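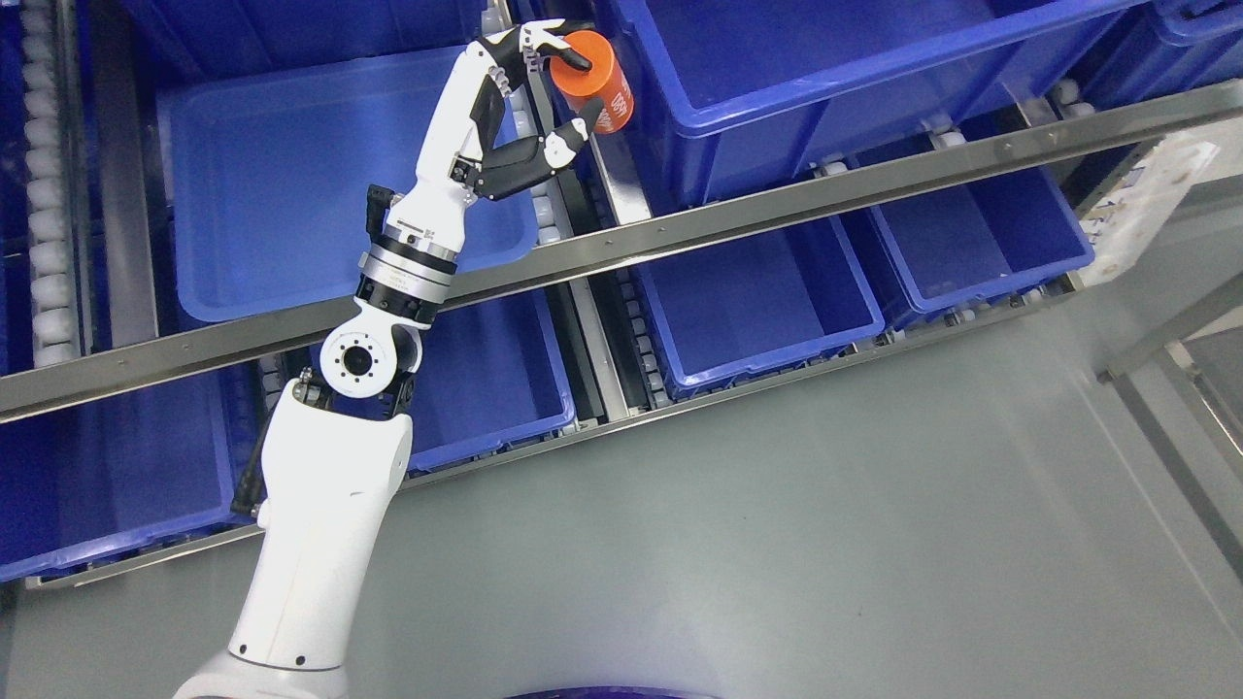
## Put the size of the pack back on the shelf label

My local supermarket in Aststead sells the same washing powder in three sizes. Last month I wanted to know which was the best value, so I read the labels. One gave a price per wash, one a price per kilo and one a price per 100 grams. I did the sums on the back of a receipt and found that the biggest box cost the most for what you got. It had a yellow sticker on it saying "Bigger pack".

I don't think anyone sat down and planned this. Shops change prices often, suppliers change packs, and the labels are printed from whatever the system holds. But the result is that an ordinary shopper can't compare two boxes standing side by side, and the shop has no strong reason to put it right.

The unit price is the most useful number in a shop. It is also the smallest. In the Mistthorpe branch, where I do the bigger shop, the unit price is printed in grey under a price four times its height. On the bottom shelf I have to crouch to read it. My neighbour Khrystyna-Mariia Tymoshchuk is 81 and can't crouch, so she buys what she bought last time. She is paying more for her coffee than she was in March and had no idea the jar had shrunk.

Shrinking is the part that bothers me most. A price rise is at least out in the open. You see it, you grumble and you decide. When a packet of biscuits loses 16 grams and keeps its price, the decision has been taken away from you. I accept that costs go up. I worked in the office of a bakery for years, and flour, gas and wages all had to be paid for. We put our prices up and told people, and most of them kept coming.

I would like to see three changes. The unit price should be at least half the height of the main price. Every product of one kind should use the same unit, so that all the washing powder is priced per wash or all of it per kilo. And when a pack gets smaller, the shelf label should say so for 5 months, with the old weight beside the new one.

Gopinath D'Souza, who ran a corner shop in Aststead until he retired, thinks I am asking too much of small shops. He had 804 lines in his and wrote many of the labels by hand. I think he has a point, and I would leave shops of that size out of it. A chain with its own label printers is another matter. It already changes labels overnight for a half-price offer on crisps.

The other objection I hear is that people don't care. They can look it up on their phones, or they are in a hurry. Some are. But plenty of people on tight budgets care a great deal – they are the ones standing in the aisle with a packet in each hand, turning them over to find the weight.

I wrote to the chain in the spring and got a polite reply saying its labels met the current rules. I believe that. It is the rules I would change, and I have now written to my MP as well.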